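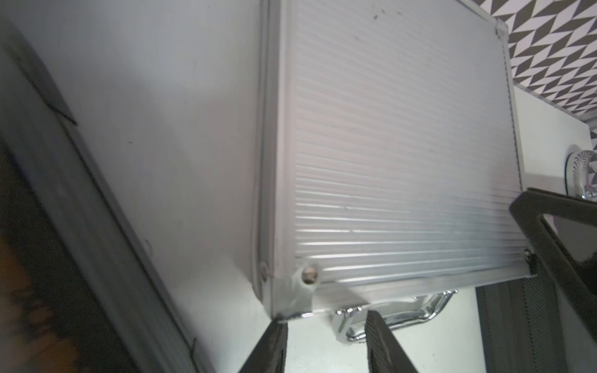

I bought the Hosska case in August, for carrying my measuring tools on the train. Before it I had a soft bag from Gökçe, and I was happy with it for 11 years, until the zipper gave up. I wanted something hard, not too heavy, and with a lock that I can open in gloves.

The Hosska weighs a little more than the shop says. The foam inside comes in small cubes which you pull out by hand. Please do this slowly – I took away one row too many and had to glue it back. The foam smelled strong for the first week, then it was fine.

The handle is the best part. It is wide and does not cut the fingers, even on my walk of 23 minutes from the station. The locks are less good. The left one needs a push with the thumb before it closes, and the keys are so thin that I keep them in an envelope.
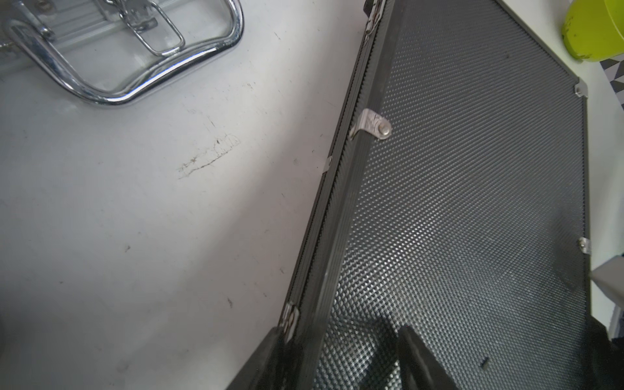 Corner bracket and rim on a black case.

I paid 34 euros, and for this price I can recommend it. If you travel by plane, I would look at something stronger.

Comments

tapeandlevel: Mine has the same problem with the left lock. A drop of oil helped.

Mirella_K: Does a 40 cm level fit inside?

oldbench: Only diagonally, and the lid has to be pressed a bit.

Related reviews

Brarnus folding workbench
Skurkoston tool roll, second version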